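3.2 Choosing the household items

When I started on the sorting study I figured the objects would be the easy bit. They weren't! My first list came straight out of a Helalon home goods catalog and ran to 300 items, and most of them were so plain that people in the January pilot stopped paying attention (one person told me it felt like stocking a supply closet). So I cut the list to 121 and started over with things that look like they came out of someone's actual kitchen or desk drawer – patterned, a bit mismatched, the kind of stuff you'd have an opinion about.

I sorted what was left into 2 groups, which I call holders and loose items. A holder is anything you can put other things in or on, like a tray, a plate or a divided bin. Loose items are all the rest. The split follows the Cernis scheme more or less, except that I moved mugs over to the loose items, and I'll come back to that in Section 5.

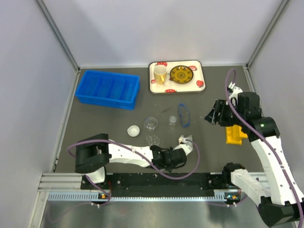

Figure 4. Holders and loose items on the dark work surface. The strawberry tray stands at the back with a yellow mug and a decorated plate on it; the four-part blue bin is to its left.

The tray in Figure 4 is a good case of an item that pulls in two directions. With a mug and a plate on it, it reads as a table setting, and people in the pilot were pretty unwilling to break that up. An empty divided bin is the opposite – they wanted to fill it right away, with just about anything small enough to fit. Glasses were the real headache. Some people treated them as personal and set them off to the side, and others dropped them in with the odds and ends without a second thought.

Each person got up to 60 seconds per layout, and I didn't tell them what "tidy" meant.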